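April 24, 2018
By Didier Baudry

Bench Packers Wanted, Small Goods Line, Cunerport

Vidal is hiring six packers for its small goods line in Cunerport. The posts are fixed term and start in May. The line packs mixed household orders for Rumby and Sekik, with a single order holding up to 32 pieces. Current output is 4,000 orders a week.

Duties
Packers take loose goods from the bench, check each piece against the order sheet, bag it and place it in the shipping carton. Soft items are folded to the size given on the sheet. Bags are closed flat, with the air pressed out, and labeled on the plain side. Damaged pieces go in the reject bin with a slip stating the fault. The bench is cleared and wiped at the end of each order.

Requirements
Applicants must be able to stand for a full shift and lift a packed carton to shoulder height. Good color vision is needed, as goods are sorted by color before bagging. Experience in packing or stock work is useful but not required. Training takes two days and is paid at the full rate.

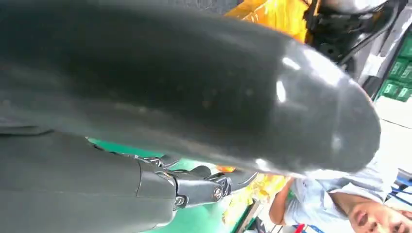
2 min read

Work surfaces on the line are green. Goods and wrapping in yellow and orange are common, and folded or crinkled material must be smoothed before it is measured. Gloves are supplied. Rings and loose sleeves are not allowed at the bench.

How to apply
Send a one-page work history and the names of two references to Hưng Hồ, line supervisor, quoting job number 662. State which shift you prefer, early or late. Applicants who pass the first review will be asked to do a one-hour packing test on site. Travel costs for the test are repaid on receipt of tickets.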